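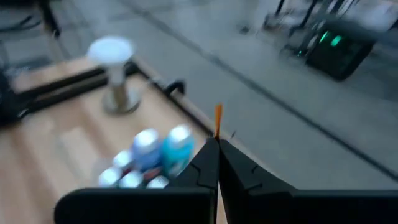 Oiled beech worktop cupping between the battens

Posted in Wood and Finishes by Priit Laur, 25/11/2019

I have a solid beech top made of glued staves, 30 mm thick and 90 cm deep, fixed to a steel underframe with three cross battens. It was flat when fitted in September. It has since risen in the middle, so that a straight edge laid across the grain rocks by 2 mm at either end. The top face had three coats of hard wax oil. The underside had none, as the supplier's sheet only mentioned the visible faces. The battens are screwed through plain round holes.

Two things I would like to know. Will it go back by itself if I oil the underside now, or do I need to flatten it first? And should the holes in the battens be changed? The room is heated from October onwards and I have no humidity readings from before that.

4 replies hidden, 3 shown

Stomomari
Do not oil it yet. The two faces are taking up and losing moisture at different rates, and if you seal the underside while the board is bent you slow down its return. Take the top off and stand it on edge in the same room, with air on both sides, for at least 12 days. Measure at the same three points each time and write the figures down. When two readings a few days apart agree, oil the underside with the same product and the same number of coats as the top. End grain as well, and more generously there.

On the holes: yes, change them. Beech moves a lot across the grain. On a 90 cm depth you should allow several millimetres over a year in a heated house. Keep the middle hole of each batten round and cut the outer ones into slots running across the grain. Use a washer under each screw head and tighten until the washer just stops turning by hand. Slots that run along the grain do nothing for you, and I have seen that done on bought frames.

If it is still out by more than 1 mm after the rest period, plane or sand it. I would leave anything less than that alone.

Utwood
had the same with mine, put it upside down on the lawn for an afternoon and it went flat. came back a bit in winter. just screw it down hard

Juška
I would not follow the lawn method. It does flatten a board, by wetting one face and drying the other, but the effect is temporary and the glue lines take the strain. Screwing it down hard through round holes is the usual cause of a split along a stave.

One addition to the first reply. Buy a cheap hygrometer and leave it under the top. If the room drops below 35 per cent in winter, the finish will only slow the movement – it will not stop it. Also check whether there is a radiator or a warm pipe below the back edge. Mine had a pipe, and a strip of foil-faced board between the two cured most of the trouble.

Priit Laur
Thanks. No pipe, but the frame does stand over a floor vent, so I will fit a deflector. Top is off and on its edge. First reading 2 mm, 2 mm, 1.5 mm.

Thread viewed 2,302 times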